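Subject: Re: [khunthong-residents] Packaging after the new collection rules
From: Jörg Baumgart
To: khunthong-residents list

Hello all,

Thanks to Chutima for forwarding the letter from Plaltik. I read it twice and rang them on the number at the bottom. The short version is that mixed recycling goes fortnightly from October, and food waste stays weekly. Glass is still not collected from the door and has to go to the bank behind Brimach.

The part that caused the argument on Sunday was film and wrappers. They go in general waste for now, even if the packet has the recycling symbol on it. Plaltik said the sorting line at Skoralora sends a whole load back if there is too much film in it, and we then pay for the second trip.
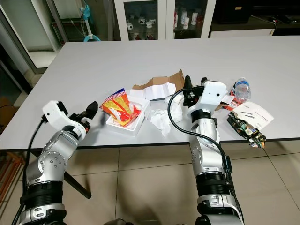 We were charged for two of those trips last year. Each one was 283, and it came out of the same fund as the stair lighting, so I would like to avoid a third.

Cartons are fine if they are flattened. Takeaway tubs are fine if they have been rinsed – they do not need to be spotless. Anything with food stuck to it goes in general waste.

On bins, we can either keep the four large ones by the gate or swap two of them for smaller ones with locking lids. The smaller ones cost 60 each. I have no strong view, but the lids would stop people from the street using them. 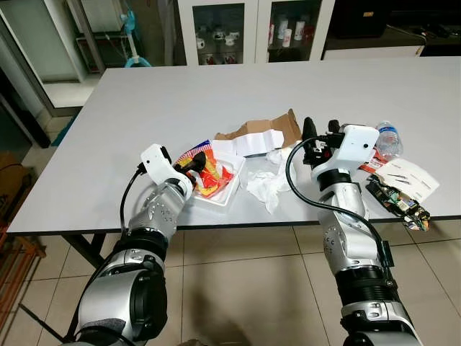
Panya Nakpan wrote:
> I would keep the large bins. With a fortnightly round we will
> need the space, and the locks on the bike shed were broken
> within a month. Could we ask for a later pick-up as well? The
> lorry was outside at ten to six last week.

Fair point about the space. I did ask about the time and was told the round can't be changed before spring. They will note the complaint if it comes from more than one flat, so please send your own – the reference for our building is 417.

Thanakorn has offered to print the sorting list for the bin store door. If you want it in another language as well, tell him before he goes to the printer.
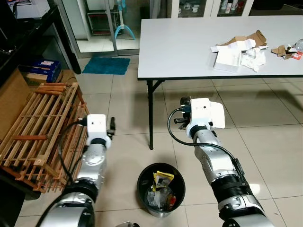 Black wastebasket on a tiled floor

I still need replies about the bins from the top two floors. By email is fine, or put a note through my door.

Jörg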